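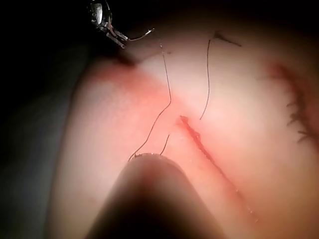

Figure 1. A short length of suture thread held in the jaws of a metal instrument above a pale tissue surface.

3.2 Spacing of practice and retention of knot-tying skill

The question of how practice time should be divided has a long history in the study of manual skills. Learners who complete all of their practice in one sitting often perform well at the end of that sitting, and programs have tended to treat this performance as evidence of learning. The present study separated the two. Students at the Tumholm site were assigned to a massed schedule, in which all practice took place in one afternoon, or to a spaced schedule, in which the same amount of practice was divided into 3 sessions held in different weeks of the term. Total practice time was 80 minutes in both groups.

Teaching materials were identical. Each student received the written guide prepared by Gilchrist and Tautahi, watched the same short lecture, and worked under an instructor who was allowed to correct grip and thread tension but not to show the full knot again. Instructors at the Erkden site, which joined the study in May, followed the same rules. Students who had already completed a surgical rotation were left out of the analysis.

Scores at the end of practice did not separate the groups. The difference appeared later, when students returned after a break with no practice. Students on the spaced schedule more often reached the passing score of 70 on the first attempt, and they asked for fewer reminders about the order of the throws. Written comments pointed the same way - several students on the massed schedule reported that they remembered the lecture clearly but could not begin the knot without looking at the guide.
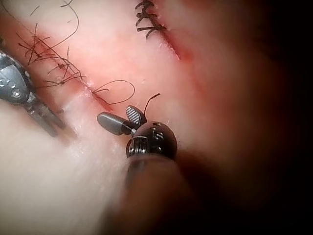

Why was the passing score set before the study began?

The score was fixed in advance so that the results could not influence the choice of standard. Two senior instructors, Skinner and Whitcombe, agreed on it after reviewing the scoring sheet used in earlier years of the course.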